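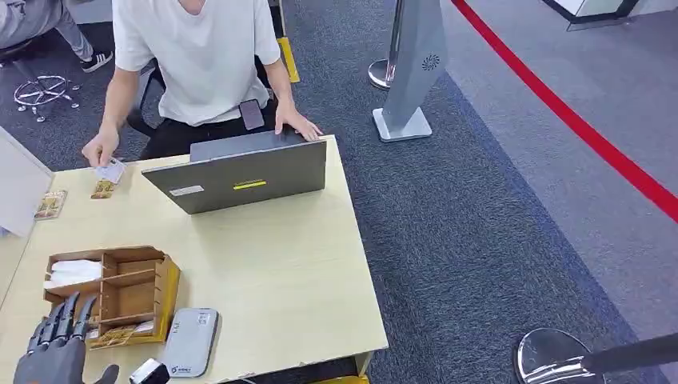 Equipment budget, second pass

The first version of this budget had one line for the robot and one line that said "misc." The misc line was wrong by a factor of 3, so I have split it up.

The task we are buying for is desk work: picking up cards, passing them to a person, sorting them into a small organizer with compartments. Loads are close to zero. Arm payload, the number every sales sheet puts first, can be ignored for this purchase. What costs money is the hand.

We have two quotes for hands. Flirier sells a hand with articulated fingers and replaceable fingertips, priced per hand, with a lead time of 16 weeks. Sovoreck sells a simpler one that ships in 6, but the fingertips are molded in and a worn tip means sending the whole unit back. Thin flat objects are hard on fingertips. A card lying flat on a desk has almost no edge to grip, so the finger drags along the surface before it gets under anything. I am budgeting for Flirier and a spare set of tips, ordered at the same time so they share the freight charge.

Lines that were missing from the first pass:

Desk. The current ones have chipped edges and are not all the same height. Matching height matters more than condition. Used office desks are fine.

Props. Cards, organizers, tissues. Cheap, but they bend and tear, so this is a monthly cost and belongs under consumables.

Power. Chargers, one spare battery, and a power strip that reaches the middle of a carpeted room. Add cable covers.

Barriers. Posts and rope, if visitors will be walking past. Rental is cheaper up to 3 events a year, after that buy.

Compute. Existing laptops will do for logging. No new line.

Service is the item I am least sure of. Rewi quoted an annual contract with a response time in working days, which does not help if something fails on a Sunday. Zurodus bills by the hour and has no minimum. I have put in the Zurodus rate times an estimate of hours – the estimate is soft – and left the contract out until we have a few months of real failures to look at.

Contingency stays at 16 percent. Freight and import duty are still open, and I will update the sheet when the Flirier quote is reissued in April.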